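Prisolar Field Clinometer and Compass, Model 4

Category: Geological field instruments / Orientation measurement
Maker: Ševčík
Sold by: Vastine

Overview

The Prisolar is a mirror-sighting compass and clinometer for measuring strike, dip, trend and plunge on bedding planes, foliation, joints and fold axes. The Model 4 replaces the Model 3, which is no longer made. Parts for the Model 3 remain available while stock lasts.

The instrument is intended for mapping work at outcrop scale. It is not suited to borehole surveys or to use underground near steel supports.

What has changed since the Model 3

The needle is now damped by induction and no liquid is used in the capsule. Bubbles at altitude, the most frequent cause of returns on the earlier model, can no longer form.

The lid hinge carries its own graduated scale, so that dip can be read from the lid while azimuth is read from the needle. Strike and dip of a plane are taken in a single placement. The Model 3 required two.

The declination ring is set with a screw on the underside of the case. The old friction ring could shift in a pocket and has been dropped.

Specifications

Azimuth scale: 0 to 360 degrees, graduated every 2 degrees
Dip scale: 0 to 90 degrees either side of level, graduated every 2 degrees
Levels: one round, one tubular
Needle damping: induction
Needle lock: automatic on closing the lid, manual by side button
Declination adjustment: 27 degrees east or west
Case: cast aluminum, gray paint
Mirror: polished stainless steel with center line
Magnetic zone: northern hemisphere as standard; southern hemisphere balance to order

Measuring a plane

1. Set the declination for the map area and check that the screw is tight.
2. Open the lid and lay its outer face flat against the surface to be measured. On rough rock, lay the map board or a stiff notebook on the surface first and measure the board.
3. Keeping the lid in contact, turn the case until the round level is centered.
4. Press the side button until the needle settles, then release it to lock the reading.
5. Read dip direction at the needle and dip angle at the hinge scale. Write both down before closing the lid.

If the surface is uneven, repeat at 3 points and record each reading separately. Do not average readings in the field.

Measuring a line

Place the long edge of the lid along the lineation and level the case as above. Trend is read at the needle and plunge at the hinge. For lineations on an overhang, hold the instrument below the surface and add 180 degrees to the trend if the lid is facing backward.

Sources of error

Hammers, hand lenses with steel frames, phones and vehicle keys should be kept away from the instrument while the needle is free. Basalt, gabbro and serpentinite may deflect the needle. Where this is suspected, take a back bearing between two stations; a difference greater than 2 degrees means that the azimuth at one or both is unreliable. Dip readings are not affected.

Bench check

Check the levels at the start of each season and after any fall. Use a flat table, well away from steel furniture. Center the round level, turn the instrument through half a circle and look at the bubble again. If it has moved outside the ring, return the instrument for adjustment. The level screws are sealed at the works and should not be turned by the user.
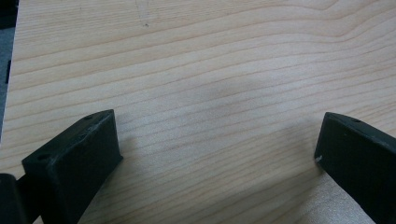
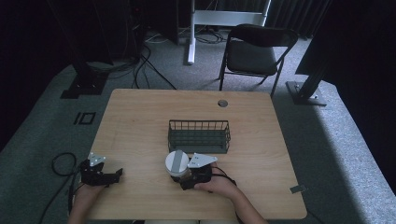
Supplied with the instrument

Leather belt case
Neck cord
Declination key
Printed instructions in English and Czech
Test sheet signed by the inspector

Options

Southern hemisphere balance (state when ordering)
Mestum map board, clear acrylic, with protractor edge
Replacement mirror
Replacement hinge scale, Model 3 or Model 4

Service and repair

Adjustment and repair are handled by Rostislav Kadlec. Enclose a note with the serial number, the fault and a return address. Remove the neck cord before shipping. Instruments with a cracked capsule cannot be repaired and are quoted for replacement.

The warranty runs for 2 years from delivery and covers needle, pivot, levels and hinge. It does not cover scratched mirrors, loss of paint, or damage from storage beside magnets.

Orders

University departments ordering 4 or more instruments should write to Iveta Kubíček for a quote before placing the order. Orders received in August ship in September. Southern hemisphere instruments are balanced after the order is placed and cannot be returned unless faulty.

Page revised 11/26/22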